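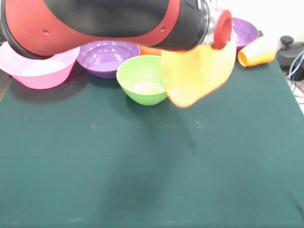

Deformable objects are where most of the effort goes at Barelus, a small group that collects demonstrations for manipulation policies and sells none of the resulting models itself. The group's collection lead, who agreed to speak on the condition that the article stay on methods, describes cloth as the item that uses up operator hours. A rigid cup has one shape and a handful of resting poses. A rag has a different shape each time it is set down, and the policy has to see enough of them. In the cloth-transfer task the arm carries a yellow rag over a green tabletop with bowls standing along the back, and the hanging corner can pass very close to the rim of a bowl. "The gripper is usually clear of everything," the lead said. "The cloth is the part you have to plan for. It hangs lower than you think, and it swings."

The task belongs to a set the group calls Rillo, which covers picking, placing and moving household items on a covered table. Each task in the set has a target of 125 accepted episodes. Cloth transfer currently stands at 124. The lead did not regard the missing episode as a problem. "We had the number in July, then one was pulled in review. The operator had paused with the cloth in the air for a long time. A policy trained on that learns to pause."

Pauses are the most common reason for rejection, according to the lead, ahead of dropped objects. A drop followed by a clean recovery is kept and labeled as such. A hesitation is harder to label, as there is no clear point at which it starts. The group now trims idle segments at the beginning and end of an episode but leaves the middle untouched. Cutting inside a motion produces a jump in the joint positions, and the training code treats the jump as something the arm did.

Asked how much of the table arrangement is controlled, the lead said that the instruction sheet fixes the goal and leaves the rest open. Operators are told which object to move and where it should end up. They choose the positions of the other containers themselves, and they are asked to change them between episodes. Cups may be upright or on their side. Some bowls may hold a small amount of material.

"Early on we wrote out every layout," the lead said. "It looked very thorough in the spreadsheet. Then we plotted the start positions and they were in clumps, as people read a diagram and put things where the diagram seems to say. Now we give them a rule and check the spread afterward."

The check is done with a tool named Kiani, written in-house. It takes the first image of each episode, marks the object positions on a grid, and reports which cells are underused. When a cell falls too low, the next operator gets a note to place something there. The lead was careful to say that Kiani measures position only. It does not register how a cloth is folded, and the group has no satisfactory number for that.

"We tried area. We tried the outline. Two rags with the same outline can be folded in completely different ways underneath, and the gripper will come up with one layer or three. For now a person looks."

Operators work in blocks of 80 minutes with a break between blocks. The limit was set after the group compared episode length against time on shift and saw that transfers became slower and less direct late in a session. The same comparison showed that a new operator's first seven episodes differ enough from later ones that they are stored separately. They are not thrown out. The lead wants them for a later study on whether mixed skill levels help or hurt – a question on which the group has no result yet.

Evaluation is handled at a second site, Clinska, with a different table and different lighting. The people there do not see the training episodes before they run a policy. Failures come back as short written notes with the recording attached. For cloth, the lead said, the usual note is that the policy closes the gripper too high and comes up with nothing, then continues through the rest of the motion as if it were holding the rag.

"It is a fair complaint. Nearly all our demonstrations contain a successful grasp, so the policy has seldom seen an empty gripper in the air. We are adding missed grasps on purpose now, with the retry included." The first batch of those was being reviewed at the time of the interview. The lead expected to reject a good part of it, mainly for misses that looked staged.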